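Clatwood Shared Workshop: tenants' meeting
October 16, 2025, upstairs kitchen

Present: 11 tenants, and one dog in an observer role. Apologies from Ullier, who had a delivery.

Minutes of the May meeting were accepted once somebody found them.

1. Money. The furniture fund stands at $3000. The kettle has cost us $367 this year if you count the electrician, and the meeting voted to count the electrician.

2. Chairs. Odeck has offered 16 stackable chairs in a colour they call oatmeal. Accepted. A motion to call it beige was lost.

3. Parking. Deferred again.

4. Tables. Oddsson's quote for resurfacing was read aloud and then read again more slowly. Carried over until we have a second quote. In the meantime, tables get wiped at the end of the day by whoever used them last, and "I only had a coffee" counts as use.

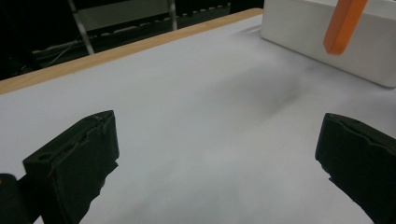 The cleaning roster took up the rest of the evening. Several tenants hold that a white top was always going to be trouble and that we were warned. On the dark grey smudge, one side favours bicarb and the other favours putting a plant on it. Bicarb to be tried first. The pale wood edging was praised by all, the one unanimous vote of the night. Roster to go up beside the sink by Monday.

Meeting closed when the biscuits ran out.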